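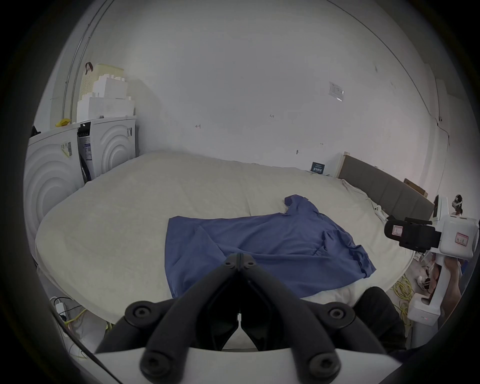
Linkage creep (hand-held grippers)

Linkage creep is the slow loosening of the joints in a two-finger hand-held gripper, so that the fingertips stop meeting where the software thinks they meet. I've been keeping this entry since I got bitten by it myself at Imdale, so forgive me if it reads more like a diary than an encyclopedia in places! Corrections are welcome on the talk page, and Bence Dobos has already made plenty.

Name

Most people I know say "creep." The Brusholm folks call it "finger drift," and Siyabonga Nkosi's repair notes use "toe-out," which he borrowed from car wheels. They all mean the same fault.

What goes wrong

The fingers on these tools are moved by short arms with screws through the joints. Every squeeze works those screws a tiny bit. Cloth makes it worse, at least in my experience, because you pinch hard to get hold of a single layer and then you twist (try picking up one sleeve of a shirt off a duvet and you'll see what I mean). Once a screw backs out a little, the arm rocks on it, and the tips close slightly to one side. The recorded opening still looks perfectly normal. That's the nasty part.

The Imdale case

In July we were recording laundry handling, mostly shirts and jackets on a bed, for a robot arm to learn from. We had 434 recordings when Zanele Ngubane noticed that the arm kept closing just beside the fabric and lifting nothing. We blamed the arm first, of course, and spent a whole afternoon recalibrating it. Then Uyên Ung picked up the hand-held tool, wiggled one finger and said a word I won't put in here.

She went back through everything and threw out 81 recordings where the tips were clearly off. Deming Shen thinks she should have tossed more, and they still argue over it. A replacement linkage came from Sperling and took 18 days to arrive.

Safety

Creep sounds harmless, and on the hand-held side it mostly is. The worst I've had is a pinched thumb. The arm is another matter! When it misses a grasp, the natural thing is to reach in and nudge the cloth over, and I did exactly that with the arm still live. It closed on my cuff. Now we hit the stop before any hand goes near the bed, and cables get moved off the walking path before we start.

Checking for it

Close the tips on a strip of paper and pull. If the strip swings to one side as it comes out, suspect a joint. Wiggle each finger sideways too. We do both every 18 recordings, and a medium threadlocker on the joint screws has helped a lot. Don't overdo it, or the fingers get stiff and you'll be back at the bench with a heat gun.

See also: backlash; grasp failure; Grindolton paper test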